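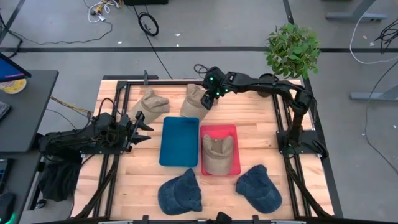 Two-arm sorting software: progress report to Wutilex, November

Print this page | E-mail this page
Reading time: 2 minutes

Summary

The planner works better than it did at the last report. I am less sure than the team that it works well enough to justify the next payment on the original terms, and I would like you to read the rest with that in mind.

What the software is meant to do

Caps lie on the table in two kinds, beige cloth and blue denim. The software has to find each cap, pick an arm for it, and put it in the right tray, red for beige and blue for denim, without the arms getting in each other's way. Flercombe is the perception part. Ranel is the planner that shares the work between the arms.

Perception

Flercombe was retrained on 1,000 labeled views of the table. Telling beige from denim was never the hard part, and I don't think we should take credit for it. The hard part is finding a place to grip on a soft cap with a crumpled crown. The current model still likes the brim, even when the brim is folded under or pointing away from the arm. Two beige caps lying close together are sometimes reported as one long object. The team puts this down to the training set. I have seen that explanation before and would want a test that could prove it wrong.

Planning

Ranel now reserves space over the trays before it moves an arm. This stopped the arms from crossing, but it did so partly by making one of them wait. In the logs I went through, the left arm often sat open beside the blue tray while the right one worked near the far rail. A planner that avoids trouble by leaving an arm idle has met the letter of the milestone. I have asked for idle time to be logged per arm from now on.

Tooling

The replay tool, Dovhaniuk, is the piece I would defend without reservations. It plays back a run with the planner's choices beside the camera view, and it has already exposed a timing fault between the wrist signal and the gripper command. The fix is in. Old runs can't be rescored, so the earlier success figures should be dropped from any slides you still have.

Search this site Enter keywords Go

Next period

We will run 50 trials with fixed starting layouts, scored by someone outside the team, and report every failed grip. Ranel gets no new features until that is done. If merged detections are still common after the trials, I will recommend moving money from planning to perception.

Malcolm Oakley
Project lead

Print this page | E-mail this page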